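Cleaning and oiling a light wood tabletop

Clear the table and wipe it down with a damp cloth and a drop of dish soap. Dry it right away with a towel, going with the grain. Leave it for 40 minutes before you open the oil.
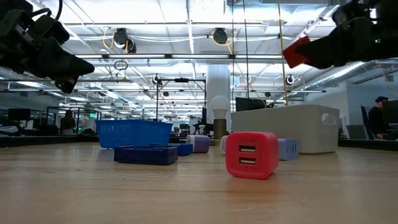 Pour a small amount of oil onto a lint-free rag — a tablespoon covers most desks — and rub it in along the grain. Wait 15 minutes, then wipe off whatever is still on the surface. Let it cure overnight and repeat if the wood looks dull. Lay used rags flat outside to dry, as oily rags can catch fire.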